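# No frames after the pass handover, ticket still open

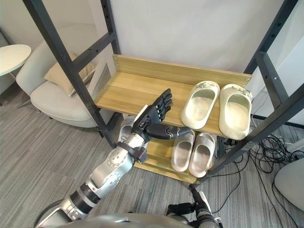
Camine Ground Station Team, downlink and tracking

OK so this one has been bugging me since Tuesday and I'm writing it all down before I forget what I tried.

We track the Nudard cubesat from two sites, ours and the Stiketti dish up the coast. When the bird drops below our horizon mask, Stiketti picks it up and their frames get stitched onto ours. That worked all through August. Now the stitched file stops dead at the handover. Frame 1,018 comes in fine, and then there's nothing until the next orbit!

**First guess: pointing.** I had Vandana check the Stiketti antenna log and the dish was right where it should be. Signal strength looked lovely, too. So they're hearing the satellite, we just aren't getting the frames.

**Second guess: stale orbital elements.** I reloaded the set on both machines and reran the prediction. Rise and set times matched to the second. No change on the next pass, same gap.

**Third guess: the clock.** I really thought I had it here. The Stiketti recorder was 200 milliseconds behind ours, and the stitcher is fussy about overlap (ask Dinesh, he wrote it). I fixed the time sync, waited for the evening pass, made tea, watched the waterfall plot... and the gap was still there. Leave the sync fix in anyway, please, it was wrong before.

**What I found this morning.** Mohit asked if the frame counter resets when the satellite switches transmit power, and I said no, of course not. Then I read the notes for the new radio firmware, the one Hauksdóttir uploaded for us, and yes, it does! The counter goes back to zero on the switch, which happens to land right about when we hand over. The stitcher sees low numbers, decides they're duplicates and tosses them. All that nice data, straight in the bin.

Workaround for now:

1. Open the stitcher config on the Camine machine.
2. Set `drop_duplicates` to `off`.
3. Restart the service between passes, never during one (sorry, Urmila).

I reran last night's raw recordings with that setting and got over 2 full minutes of telemetry back, battery temperatures and all. You do get a handful of real duplicates in the overlap, so don't panic if the plots look a bit hairy there.

Still to do: Dinesh wants to sort by onboard time and ignore the counter completely, and I'm all for it. Hildegard, could you keep the raw files from both sites until that's in? The cleanup job normally eats them overnight and I've paused it, but I don't trust my pause.

Leaving this open until we've had a clean handover with the new sort. If you see the gap again, add the pass number and the last good frame in a comment and I'll take a look.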